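양팔 그리퍼 세트 Jurnent 구매 후기 (작은 작업실, 예산 정리 포함)
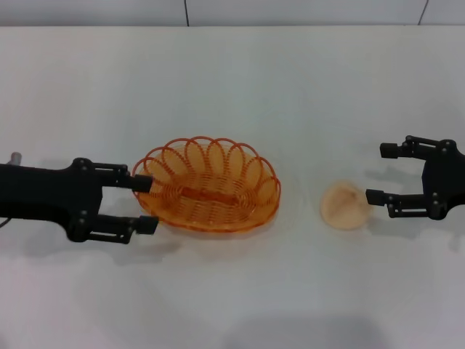
저는 한국어로 긴 글을 쓰는 것이 아직 어렵습니다. 표현이 어색한 곳이 있으면 댓글로 알려 주십시오. 그래도 이 장비를 살 때 한국어 후기를 하나도 찾지 못했기 때문에, 다음에 사는 분을 위하여 적습니다.

우리 작업실 이름은 Lyons입니다. 작은 선물 포장과 샘플 담기를 합니다. 바구니에 가벼운 물건을 담는 일이 많습니다. 동료 Demetrius Park 씨와 저는 작년 11월부터 이 일을 양팔 장비로 할 수 있는지 검토하였습니다. 후보는 Jurnent와 Dusby, 두 가지였습니다. Dusby는 가격이 더 낮지만 손가락 패드를 따로 사야 하고, 견적서에 케이블과 컨트롤러의 값이 분명하게 쓰여 있지 않았습니다. 메일로 물어보았는데 답이 늦었습니다. 그래서 Jurnent로 정하였습니다.

먼저 가격입니다. 그리퍼 한 쌍의 값으로 1,087달러를 냈습니다. 이 금액에는 팔이 들어 있지 않습니다. 저는 처음에 이것을 잘못 읽었습니다. 팔은 중고로 따로 구하였고, 판매 대행사 Jenolness에서 연결 브래킷을 맞추어 주었습니다. 브래킷은 무료가 아닙니다. 그리퍼 값의 20퍼센트 정도는 부속품을 위하여 남겨 두는 것이 안전하다고 생각합니다. 우리는 남겨 두지 않아서 다음 달 소모품 예산에서 빌려 썼습니다.

납품은 40일 걸렸습니다. 견적서에는 더 짧게 쓰여 있었습니다. 계획을 세우실 때 이 점을 꼭 넣으십시오. 작업대를 먼저 치우고 기다렸는데, 그동안 그 자리를 쓰지 못한 것이 아까웠습니다.

이제 사용한 느낌입니다. 한쪽 그리퍼로 철사 바구니의 테두리를 잡고 다른 쪽으로 납작하고 둥근 것을 집는 작업이 우리의 기본 시험입니다. 바구니는 가벼워서 한 손만 쓰면 쉽게 밀립니다. 양쪽을 같이 쓰니 이 문제가 많이 줄었습니다. 패드는 네모나고 끝이 넓은 편입니다. 테두리처럼 높이가 있는 것은 잘 잡지만, 책상에 붙어 있는 얇은 것은 각도를 몇 번 고쳐야 합니다. 얇은 물건이 대부분인 곳이라면 끝이 더 가는 패드를 주문할 때 같이 견적 받으시기 바랍니다. 나중에 따로 주문하면 배송비를 또 냅니다.

손가락은 검은 판을 작은 나사로 이은 구조입니다. 이것은 장점도 되고 단점도 됩니다. 고장 난 판만 바꿀 수 있어서 수리비는 적게 듭니다. 그러나 나사가 조금씩 풀립니다. 저는 2주마다 한 번씩 조이고 있고, 그 시간도 비용으로 계산하고 있습니다. 설명서에는 조이는 힘의 값이 없습니다. Jenolness의 Darnell Ridgeway 씨에게 전화하여 들었습니다. 친절한 분이었지만, 이런 값은 설명서에 인쇄되어 있어야 한다고 생각합니다.

작업대에 대해서도 한마디 쓰겠습니다. 우리는 흰 상판을 사용합니다. 색이 있는 물건이 잘 보여서 편하지만, 조명 때문에 팔의 그림자가 상판에 생깁니다. 카메라로 물건을 찾는 방식을 생각하시면 조명 값도 처음부터 예산에 넣으십시오. 저는 지금 확산 조명의 견적을 기다리고 있습니다.

좋은 점: 부품을 하나씩 살 수 있음. 손가락이 넓게 벌어짐. 전화 상담이 빠름.
아쉬운 점: 납기. 얇은 물건. 설명서의 빠진 내용.

별점은 다섯 개 중에 네 개를 줍니다. 납기가 약속대로였으면 네 개 반을 주었을 것입니다. 혹시 Dusby를 실제로 사용하시는 분이 계시면 부속품을 모두 합친 값을 알려 주시면 감사하겠습니다. 내년에 두 번째 작업대를 계획하고 있어서 비교하고 싶습니다.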